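Dredholm Rules

The Dredholm Rules are a set of good practice rules for testing two-armed household robots in simulated rooms. They cover how a simulated home is set up, how the robot is placed in it, what its cameras record and how the results are reported. The rules are named after the town of Dredholm, where the first version was agreed. They are voluntary and have no legal force, but several test programs require them as a condition of taking part.

History

Work on the rules began after two simulation groups, Clonwood and Enine, compared results for the same kitchen task and found that they could not be matched. Clonwood had started each run with the arms folded against the body, while Enine had started with the arms already raised. The rooms also differed in counter height and in the width of the free floor. Neither group had written these details down in its reports.

A draft was circulated in June and drew 421 comments, most of them on camera placement and on the definition of a failed run. The current text, edition 2, was published on 16 July 2023. It dropped a chapter on sound and added the section on views from the robot's own body.

Scope

The rules apply to robots with two arms and a gripper or hand on each, working in a simulated indoor space. Single-arm machines on a fixed bench are outside the scope, as are outdoor vehicles. Tests on physical robots are covered only where a simulated run is used to decide whether the physical test may go ahead.

The text has 66 numbered clauses. Clauses using the word "must" are binding on anyone who claims to follow the rules. Clauses using "should" may be set aside if the report says so.

Room setup

Every room must have a written record of its floor area, fixed furniture, doors and appliances. Surfaces the robot is expected to touch must have a solid shape in the simulator as well as a visible one. A counter that can be seen but passed through by a gripper makes a run invalid.

Colors and textures may be changed between runs. This is encouraged, as a robot trained in a single room may learn to depend on one wall color or floor pattern. Changes to the position of large furniture count as a new room and need a new record. Small loose objects may be moved freely as long as their starting positions are saved.

Starting position

Before the first command is given, both arms must be clear of furniture, walls and each other. Grippers should be open and empty unless the task begins with an object in hand. The starting position of every joint is saved with the run, along with the position of the base on the floor.

If an arm touches anything before the task begins, the run is stopped and restarted. It is not counted as a failure, but the number of restarts must appear in the report.

Cameras and views

A camera fixed to the robot often shows a good deal of the robot itself. The rules allow this. Cropping out the arms or body is not permitted in the saved record, although a cropped copy may be used for training. Tilted views must also be kept as recorded, with the angle of the camera noted separately.

Where more than one camera is used, each must keep the same name through the whole series. Frames must carry a time mark from the simulator's own clock. Reports should include sample views in which the grippers and the nearby room can both be seen.
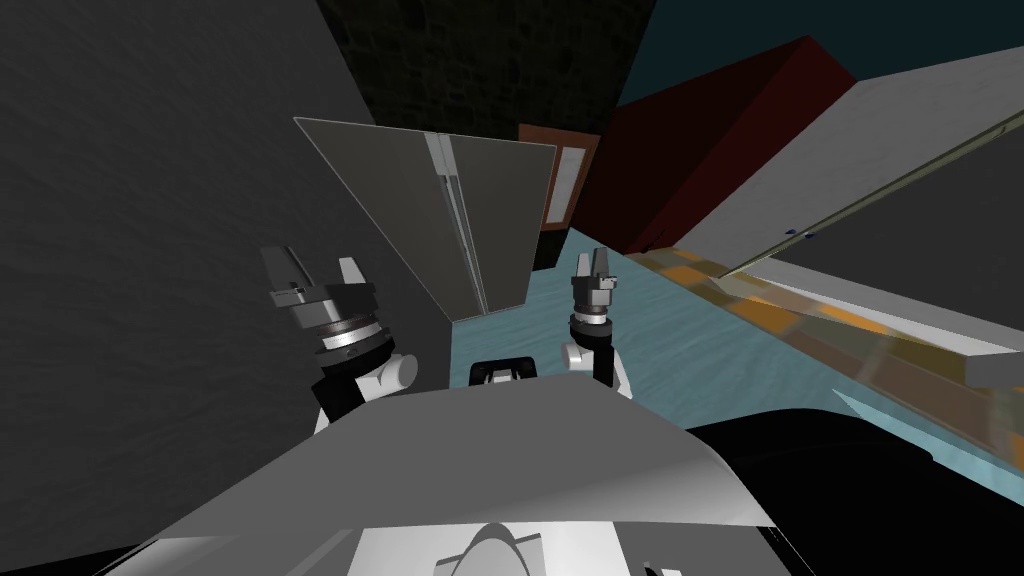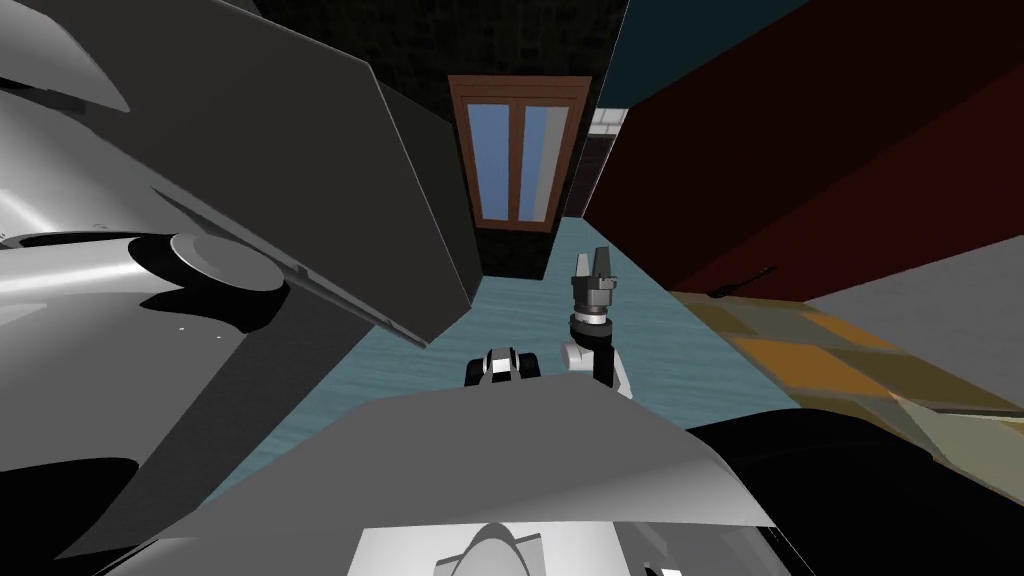 Simulated views of a two-armed robot indoors, with parts of its arms and body in view.

Reporting

A report must give the number of runs, the number completed and the reason each failed run ended. Runs may not be left out because they look unusual. If the simulator itself stops working, the run is listed as void and the error message is kept.

Results from different rooms are given separately before any average is shown. The edition of the rules and the version of the simulator must be named on the first page.

Criticism

The Bezerra test program, which uses the rules in a changed form, has argued that the storage demands are too heavy for small teams. Its own version lets a team keep full camera records for failed runs only. Others have objected to the restart clause – in their view, a robot that strikes a cabinet before starting has already shown a fault. The clause was kept in edition 2, with the added duty to report restarts.

See also

Robot simulation
Household robot
Collision detection
Two-armed manipulation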